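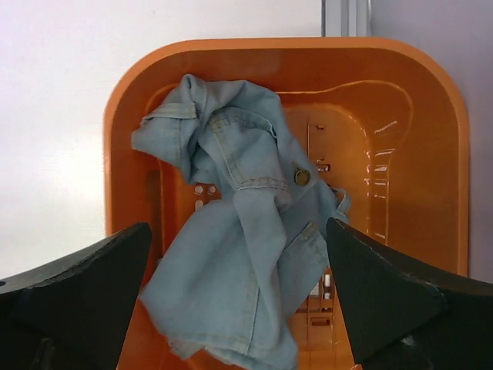

Murkeo Detector Clears Its First Field Trial

A shoebox-sized neutron detector built at the Ostermann Laboratory ran for 21 days without recalibration, the laboratory reported on 27 Sep 2019.

“Older units drifted within four days,” said Teodor Gajewski, the Murkeo project leader. “We wanted something a field crew could leave alone.” 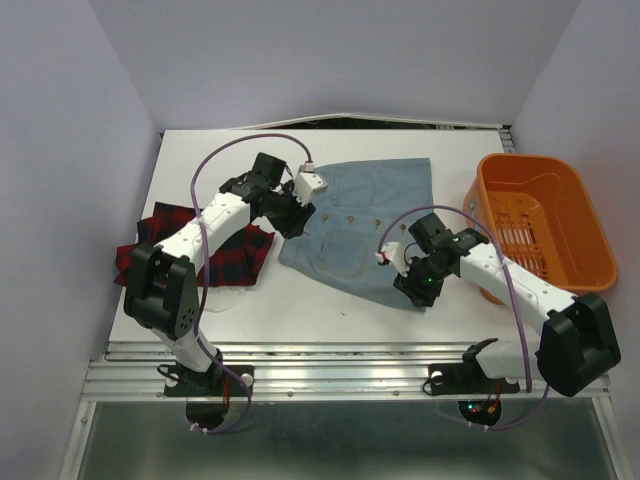
Two-arm station with a denim shirt on the table.

Gajewski said the detector logged over 800 hours in laboratory tests before the trial — most of them at low temperature. A second trial is planned for March.

“The electronics are settled,” he said. “The housing still needs work.”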